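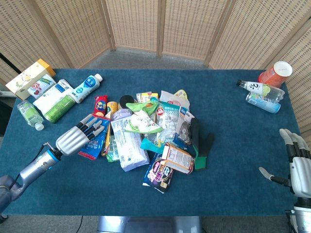
Does a remark made during an unrelated offence have to be recorded as a separate hate incident?
Under the Draneck procedure it is logged under its own reference and linked to the main record, even where the same person is suspected of both.

DRANECK AND PEDELL COMMUNITY SAFETY LIAISON GROUP
Minutes of the meeting held on 08/09/2026

Present: chair; minute-taker; police liaison officer; two representatives of Pedell Retailers' Forum; council community safety officer; victim support coordinator; tenancy services manager, Langat Housing.
Apologies: magistrates' court user representative; schools liaison officer.

1. Minutes of the previous meeting
Agreed as a correct record, subject to one change at item 4, where "reported to the council" should read "reported to the police and copied to the council".

2. Matters arising
2.1 The revised contact sheet has been sent to all shops on Pedell High Street. Two addresses were returned undelivered and will be checked against the business rates list.
2.2 The out-of-hours telephone number printed on the old window stickers is no longer in use. Retailers' Forum to remove any that remain. Action: Retailers' Forum.
2.3 The request for a second interpreter contract is still with procurement. No date was given.

3. Recording of abuse towards shop staff
3.1 The police liaison officer presented a paper on incidents in which racial or religious abuse is directed at staff in the course of another matter, usually shoplifting or a refused sale. At present the main offence is recorded and the abuse often appears only in the free text. It cannot then be searched, and the charging lawyer may not see it until late in the case.
3.2 The paper proposed that each such incident be given its own reference and linked to the main record. The link would be made by the officer who takes the first account, or by the desk team if the report comes in online.
3.3 The Retailers' Forum asked whether staff would need to make two statements. The liaison officer said one statement would do, provided the words used were set down as closely as the witness could recall them. Paraphrase should be avoided — "was abusive" is of little use to a court.
3.4 Victim support asked that the victim be told when a linked reference is opened. Agreed. The wording of the letter is to be brought back in draft.
3.5 The proposal was approved for a trial in Draneck and Pedell. Langat will be considered once the trial has been reviewed. Action: police liaison officer.

4. Retention of shop camera footage
4.1 Several shops overwrite footage after 12 days. The group's guidance asks for longer where an incident has been reported, but does not say how long.
4.2 It was agreed that the guidance should state 90 days from the date of the report, or until the police confirm that a copy has been taken, whichever is sooner.
4.3 One Forum representative noted that older recorders cannot lock a single clip and that the whole drive has to be copied. The council officer will find out whether the equipment grant may be used for replacement drives. Action: council.
4.4 Sound recording was raised. Few of the systems in use have it, and its use needs a separate assessment under data protection law. Deferred.

5. Staka reporting system
5.1 Roughly 2,000 records have been moved to Staka from the old database. The date field failed on a small number and these are being corrected by hand.
5.2 The system does not yet allow one record to be linked to another held by a different agency. The supplier has been asked for a price. Until then the linked reference under item 3 will be typed into the notes field in a fixed format.
5.3 Langat Housing reported that its users are logged out after 5 minutes and lose unsaved text. Action: council to raise with the supplier.

6. Court outcomes
6.1 The court user representative had sent a short note. Where the prosecution asks for a longer sentence on grounds of hostility, the result is not always passed back to the victim. Victim support will supply a list of cases still awaiting a result. Action: victim support.

7. Any other business
7.1 Tenancy services asked for a copy of the recording procedure for front desk staff. To be sent with these minutes.

8. Next meeting
December, at the council offices in Pedell, date to be confirmed. Papers to reach the minute-taker one week beforehand.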